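Trindeo Hotel to Reopen in August With 100 Guest Rooms

Jun 12, 2024

The Trindeo, a hotel on the east side of the harbor that has been closed for renovation since last fall, will take its first guests again in August, its owner said.

The building will have 100 guest rooms when it reopens, fewer than before the work began. Several of the smallest singles on the upper floors were joined to make family rooms, and two rooms beside the elevator were given up for a laundry and a luggage store.

Grulletti, the company that owns the Trindeo, also runs the Vik, a smaller hotel near the ferry landing. Guests who booked the Trindeo before it closed were moved to the Vik or given their money back. Those who moved will get first choice of dates at the reopened hotel, and the company plans to write to them before general booking starts.

"The rooms were tired and the plumbing was worse," said Lyle Kowalczyk, general manager of both hotels. "We could have kept patching it for another few years. It made more sense to close and do it in one go."

Work on the guest floors is finished apart from carpets and signs. The lobby has been moved to the harbor side of the building, with a new entrance on the promenade. The old street entrance stays open for deliveries and for guests arriving by coach. Parking remains behind the hotel and is still free for overnight guests, although the number of spaces has not changed and the hotel advises asking for one when booking. 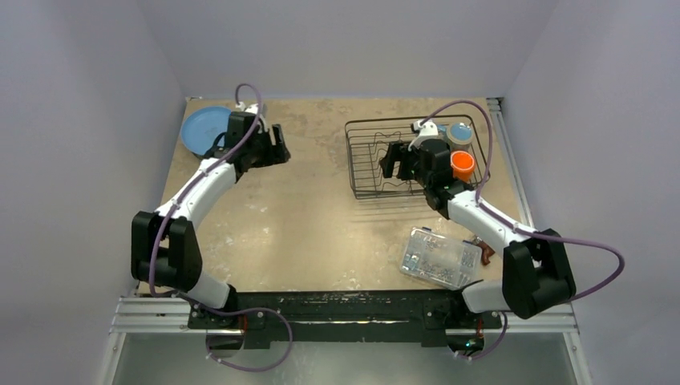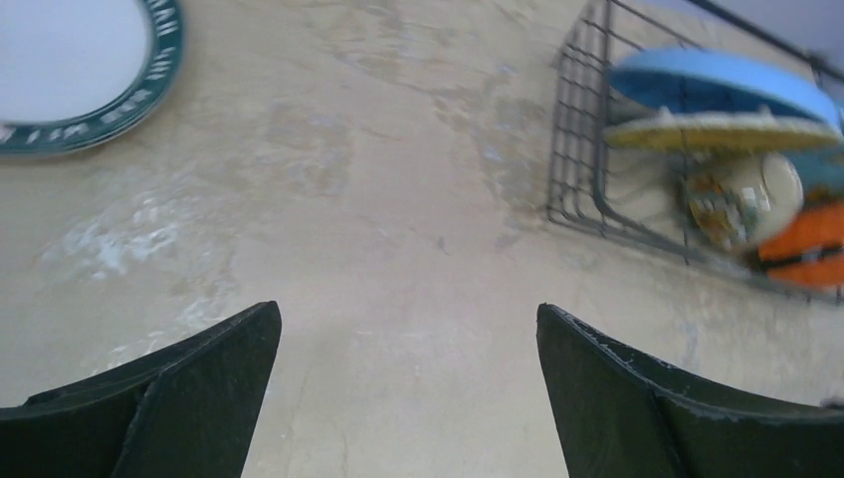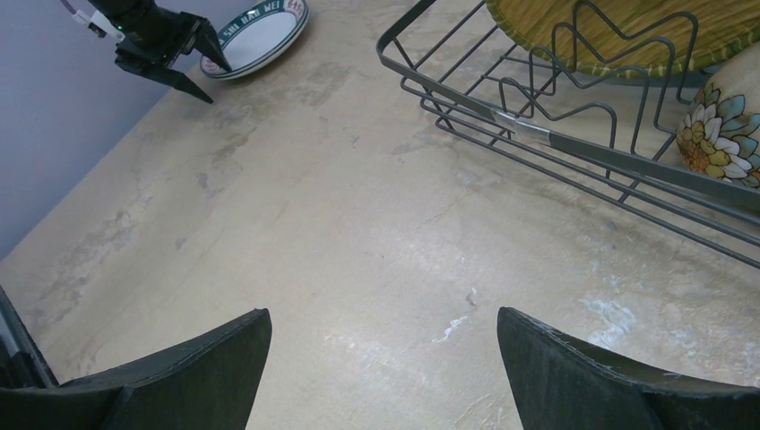 Robot arms at a work surface, with two closer views of the gripper fingers.

Breakfast will be served on the ground floor in a room that looks out on the boats. The hotel's former restaurant, which had a separate owner, will not return. Its space has been leased to Prasasex, a caterer that will run a cafe during the day and handle meetings and private parties in the evening. The largest meeting room covers 1350 square feet and can be divided in two.

Rates for a double room will start at $339 a night in the opening month, with breakfast included. Prices for the winter have not been set. Children under 12 stay free in a room with their parents, and dogs are allowed on the first floor only, for a nightly fee.

Petronella Botha, who has been head of reservations at the Vik for six years, will move to the Trindeo as front office manager. She said most of the early calls had come from former guests asking about the corner rooms over the water. Those rooms keep their balconies and their old numbers, but the bathtubs have been replaced with walk-in showers.

Hiring is under way for housekeeping, night desk and kitchen jobs. Staff who worked at the Trindeo before the closing were offered their old positions, and most have accepted. Applications for the remaining openings can be left at the front desk of the Vik until the end of the month.

The hotel pool will open later than the rooms. A part for the filter system has been delayed, and the company does not expect to have it in place until after the summer season. Until then, Trindeo guests can use the pool at the Vik by showing their room key. A shuttle will run between the two hotels every half hour from morning until early evening.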